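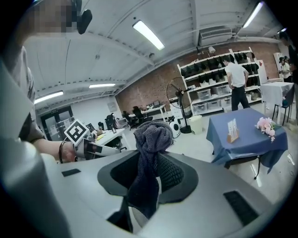
Fig. 1: Knitted cloth, dark grey

Which Carpet Powder Smells Freshest for Longest?
Household Products project report, Oct 18, 2023

Our group wanted to know if a home-made carpet powder could keep up with a shop one, and we had a brilliant time finding out! Wiroj mixed the home-made version from 200 g of bicarbonate of soda and 12 drops of lavender oil. The shop powder was Joly Meadow, from the Jonwood range.

We cut carpet offcuts into squares, rubbed a little cold coffee into each and left them overnight. Next day every square got 50 g of powder, apart from the plain ones, and then a good hoovering.

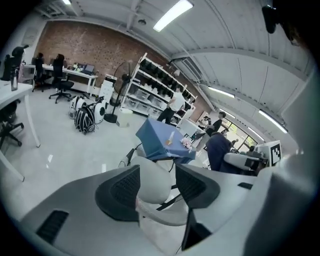
Saadet Ersoy

Results
Fatima and Tharushi did the sniffing with their eyes shut. Joly Meadow won easily at first — you could smell it from the door — but by day 2 they both preferred ours. The coffee smell was still there on the plain squares, and fainter on all the others.

What we would change
The lavender clumped, so next time we would sieve the mix twice. I would also love to try orange oil, and a wool rug, as all our offcuts were nylon. Tharushi had a cold starting by the end, so her last scores may be a bit generous.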